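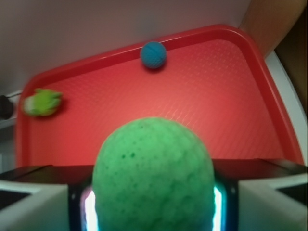 Vol. 36, p. 29

Figure 3. Green foam ball, the type of object coded as "toy foam" (code T2). The surface is rough and porous, with small darker pits.

4.2 Foam items and the problem of small pieces

The stormwater traps at Callalville and Karkel were emptied once a month over the wet season, beginning in November. There were 15 traps in all, nine on the Callalville side of the creek and six at Karkel, and together they gave 1,194 items large enough to be picked out by hand and coded. Leaves, bark and grass clippings were weighed as a single mass and are dealt with in Section 4.4.

Packaging made up most of the coded items, as it did in the earlier Brirnatside survey. Bottle caps, food wrappers and pieces of drinking straw were found in every trap. Foam of all kinds was less common but was harder to code than any other group, and for that reason it is treated separately in this section.

We used three foam codes. T1 covered white beaded foam of the sort used in boxes and bean bags. T2 covered toy foam, including balls, puzzle mats and swimming noodles (Figure 3). T3 covered cushion and mattress foam. Where a piece was too small or too weathered to place in one of these groups it was coded as "foam, other" and kept in a labelled jar.

T1 was simple to recognise. The beads keep their shape even when the block they came from has fallen apart, and they float, so they tended to gather in the corners of the trap behind the mesh. Colour was of little use for this code, as pieces that had been in the drain for a long time were grey or brown on the outside. Breaking a piece open gave a clean face to look at.

T2 and T3 were more difficult to separate. Both can have open pores, and both soak up water and sink once they are full of silt. In the first two months the two coders agreed on bright pieces and disagreed on dull ones, mostly where a pale yellow or cream piece could have come from either a toy or a seat cushion. From the third month on we rinsed every foam piece in a bucket, squeezed it out and dried it on racks before coding. Agreement improved after that, although we did not go back and recode the earlier pieces, some of which had already been discarded.

Curved pieces were coded T2 if the outer surface followed an even curve and had the same texture as the inside. This rule worked well for fragments of balls. It worked less well for noodles, which have a hole through the middle and split lengthwise, leaving a strip that can look like pipe lagging. We recommend that pipe lagging be given its own code in any repeat of the work, particularly in suburbs where new houses are going up. Ko Street, which drains to the lowest Karkel trap, had several building sites open during the season, and more than 36 pieces from that trap alone were placed in "foam, other".

The location of the traps matters too. The upper Callalville traps take runoff from two parks, a primary school oval and a long run of back fences. Toy foam was found there after heavy rain and seldom at other times. We think it sits in garden beds and gutters until there is enough flow to carry it, but the monthly clearing is too coarse to show this. Clearing after each storm would give a better answer and would cost a good deal more in labour.

A further limit is the mesh itself. Foam gets brittle in the sun and rubs down into crumbs that pass straight through, so the number of foam items in the trap says little about the mass of foam going down the drain. One large piece and a handful of crumbs may have started as the same object — we coded each as found and made no attempt to match them. The totals in Table 5 should be read with this in mind, and comparisons between foam and hard plastic are best made by weight.

Samples of each code were kept for the reference set, dried and bagged by trap. The weights are given in the next section along with those for film and rope.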